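Esteo to Open Bakery and Lunch Counter in Former Udus Shoe Store on Llanos Street

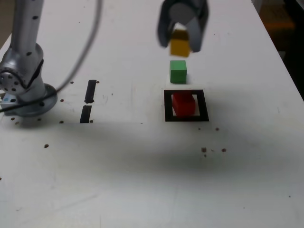 Silver robot arm mounted on a white tabletop.

FOR IMMEDIATE RELEASE
July 2022

Esteo, the neighborhood bakery on Carver Avenue, has signed a lease for the corner storefront at 346 Llanos Street and plans to open a bakery and lunch counter there in December. The space was home to the Udus shoe store until the business closed and has been vacant since.

The Llanos Street shop will be Esteo's second location. The original bakery on Carver Avenue will stay open, with the same hours and the same staff. Bread for both shops will continue to be baked at Carver Avenue, while pastries, pies and lunch items for the new shop will be made on site.

"People from this side of the neighborhood have been walking over to Carver for years, and a lot of them have asked when we would come to them," said Maysoun Najjar, owner of Esteo. "We looked at several storefronts. This one has a corner, it has morning light, and the basement is dry. We signed soon after the second visit."

The shop will have 30 seats, most of them at tables along the Llanos Street windows, with a short counter near the kitchen. Customers who are only picking up bread or coffee will use the corner entrance and a separate register, so that the lunch line does not back up into the doorway. A smaller side door will be used for deliveries and for customers with strollers or wheelchairs. It opens at sidewalk level and does not require a ramp.

The lunch menu is still being worked out. Esteo expects to offer soup every day, sandwiches on its own bread, flatbreads with spinach or cheese, and a hot plate that changes through the week. The sesame rings and the walnut loaf sold at Carver Avenue will be available at both shops. There will be no table service. Orders will be placed at the counter and picked up when a name is called.

Esteo does not plan to serve dinner and has not applied for a liquor license. The shop will close in the late afternoon. Exact hours will be posted on the door before opening.

About the space

The storefront has 123 feet of frontage when both sides of the corner are counted, although a good part of that is brick wall on the side street. The building is owned by Prernier Realty, which bought it while the shoe store was still a tenant. Terms of the lease were not disclosed.

"We had interest from a bank branch and from a cell phone store," said Brian Gachanja, leasing manager for Prernier Realty. "Either of those would have been fine tenants, but the block already has both. A bakery brings people out early in the day, and the other shops on the street told us that is what they were missing."

Most of the shoe store's interior will be removed. The wall shelving, the carpet and the dropped ceiling are to come out, and the pressed tin ceiling above will be repaired and painted. The built-in bench where customers tried on shoes will be kept and moved to the front window — it is oak, and in good shape apart from one end. The old Udus sign will be taken down and offered to the family that ran the store. Esteo will put up a painted sign in the same place, with no change to its size or lighting.

The sidewalk will stay open during most of the work. A covered walkway will be put up on the side street while the kitchen exhaust is installed. The exhaust will run up the rear of the building to the roof, away from the apartment windows. Prernier Realty has notified upstairs tenants in writing and will send a second notice before the work starts. Noisy work will be limited to daytime hours on weekdays.

Several residents have asked whether the new shop will have outdoor seating. The lease does not include the rear yard, which is used by the apartments. Esteo may apply for a permit to place 2 benches outside the Llanos Street windows, but will not do so until the shop has been open for a season and it is clear how much room people need to get by.

Trash will be kept indoors in a refrigerated room and brought out shortly before pickup. The room takes up part of what was the shoe store's stockroom.

Hiring

Esteo expects to begin hiring for the Llanos Street shop in the fall. Jobs will include counter staff, prep cooks, pastry cooks and a shop manager. Current employees at Carver Avenue will be able to apply first. After that, openings will be listed in the windows of both locations. Applicants do not need bakery experience for counter positions, and training will take place at Carver Avenue in the weeks before the opening.

"The early shift is early, and we tell everyone that at the start," Najjar said. "We pay for the training, and we feed people."

Holiday orders this year will be handled through Carver Avenue only, even if the new shop is already open by then. Customers who have placed standing orders for pies or large trays do not need to do anything differently.

About Esteo

Esteo is an independent bakery that sells breads, pastries and coffee to walk-in customers, along with a small wholesale business supplying nearby cafes and grocers. It is owned and run by Maysoun Najjar.

About Prernier Realty

Prernier Realty owns and manages mixed-use buildings with apartments above street-level shops. The company handles its own leasing and repairs.

Contact

Questions about the bakery, the menu or jobs may be left with the counter staff at Esteo on Carver Avenue, to the attention of Maysoun Najjar. Questions about the building or the construction schedule should go to Brian Gachanja at the Prernier Realty leasing office.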